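Fruit, fruit and more fruit

Second week on the strawberry job at Rundmont and I've started seeing the little red things when I shut my eyes. The plan Ivside sent over wants 200 good demonstrations of moving fruit between the table and the tub, and as of knock-off we're sitting on 139. Not bad, considering I binned 16 before lunch for being too jerky. (My fault, too much coffee, my hands were all over the place on the controls.)

What I hadn't realised when I took this on is how boring I'm supposed to be. If I always grab from the same spot, the model learns the spot and not the strawberry, so I keep shuffling things about between takes – leaf pointing left, leaf pointing right, fruit nearly touching, fruit miles apart. But the actual motion has to stay calm and the same sort of speed every time, no fancy swoops. I got a telling-off in the notes last week for hesitating over the tub. Apparently it picks up hesitating beautifully!

The wrist view is my favourite to check back through in the arvo. You get right down at table level with the grippers and everything looks enormous, like driving a very slow ute through a fruit shop. Figueiredo, our labelling program, crashed twice while I was tagging, so I had a cuppa and went through the takes by eye instead.
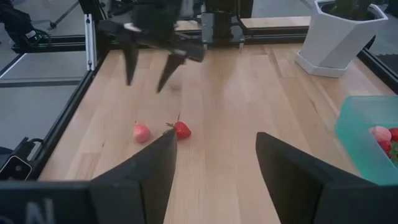
Tomorrow

Start by 8 if the tram behaves. Get through the pale pink fruit first, as we're light on those and I've been favouring the red ones without meaning to. Back up the drive to Uvow before I touch anything else – I forgot on the first day and felt sick about it all night. Once the fruit's done there's a cutlery set to begin, 800 takes of it, and I'm not thinking about that until I've bought better shoes.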